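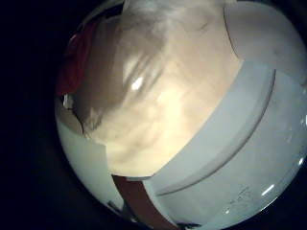 Trevor Inskip wrote to say that his sofa covers had come out of the machine too tight to go back on, and that our old washing notes should have told him to put them on damp. He was right and the notes have been rewritten. His question comes first.

Loose covers: frequently asked questions

Clila, Fellness
Page last changed 16 Feb 2018

My covers have shrunk in the wash. Can I save them?

Usually, if they are cotton or linen and haven't been through a tumble dryer. Wet them again in cool water, spin them gently and pull them back on to the sofa while they are still damp. Start at the back, get the corners of the arms square, then do the front. Leave the zips until last. Keep the cushion covers off the pads until they are nearly dry, or the filling will hold the damp and start to smell.

If they have been tumble dried hot, there is not much we can do apart from letting in a strip of new cloth at the back or under the skirt. Send us a photo of the gap and we'll tell you if it's worth it.

Do you wash the cloth before you cut it?

Yes, all cottons and linens, unless you ask us not to. Some customers only ever want dry cleaning and would rather keep the finish the mill puts on. We'll write that on your order, and we can't put right any shrinkage afterwards.

What temperature should I use?

Thirty degrees, slow spin, zips closed, inside out. Use a liquid without bleach or brighteners, particularly on natural and cream cloth, where brighteners leave pale patches. Wash the whole set together even if only one piece is dirty. A single seat cover washed on its own will be a different shade from the rest by the end of the year.

How much does a set cost?

It depends on the sofa. A plain two-seater with two seat cushions and no piping is £424 for making, without cloth. The same sofa with piping and a box-pleat skirt is £481. Armchairs, footstools and window seats are priced when we have seen them or have good measurements. Wing chairs take longer than people expect and cost nearly as much as a small sofa.

How much cloth will I need?

Please don't buy any before we have measured. Pattern repeats, nap and the width of the roll all change the amount, and shops will rarely take back a cut length. Once we've measured, we give you a figure in metres for plain cloth and another for patterned.

Can I supply my own cloth?

Yes. It needs to be a furnishing weight. Curtain cloth is often too thin and will go at the front edge of the seat, and dress cotton won't last at all. Heavy velvet can be used for cushions but makes bulky seams on arms. If you're not sure, post us a piece the size of a tea towel and we'll say yes or no.

We will need to see the fire label or the supplier's paperwork. If neither exists, we can tell you what treatment or lining is needed and who does it.

Do I have to send you the old covers?

It helps if you have them. We don't cut from them, as old covers stretch out of shape, but they show us where the openings were and how the last maker dealt with the back. You get them back. Some people keep them for the dog.

Will you come to the house?

Yes, within easy reach of Fellness. We measure and pin a calico pattern on the sofa itself, and it needs to be in a room where we can walk all the way round it. Further away, we can work from a sofa brought to the workroom. We don't make from photographs alone — we tried it for a while and there were too many arms that didn't fit.

How long does it take?

Sixteen working days from the day we have both the pattern and the cloth. September is always slow because everyone comes back from holiday and looks at their sofa, so allow longer then. We'll tell you the date when you order.

What sort of fastenings do you use?

Zips on cushions and down one back corner. Hook-and-loop tape under the front rail if there's a skirt. We fit Prolteck zips as standard, in the nearest colour to the cloth. Ties can be done for chair pads and look nice, but they do work loose.

Do you cover Bíró chairs?

We do. The Bíró has a curved back with no straight seam to hide an opening in, so the zip has to go down the centre of the back. If your chair stands in the middle of a room you'll see it. Some customers ask for buttons there, which cost more.

Can I get a stain out without washing the whole set?

Try blotting with cold water first, from the outside of the mark inwards. Don't rub. Candle wax should be left to go hard and picked off. Ballpoint ink is difficult and we haven't found anything that shifts it every time. Test whatever you use on the inside of the back flap and let it dry fully before you judge it.

My seat cushions have gone flat. Will new covers help?

No. New covers on tired cushions will look baggy within weeks, and if you then replace the pads the covers may be too small. Change the pads first. We can order foam or feather cut to size, or feather with a foam core — the last is what most people choose.

Do you do repairs?

On our own covers, yes, at any age. On other makers' covers we'll replace zips and piping, but please wash them before you bring them in.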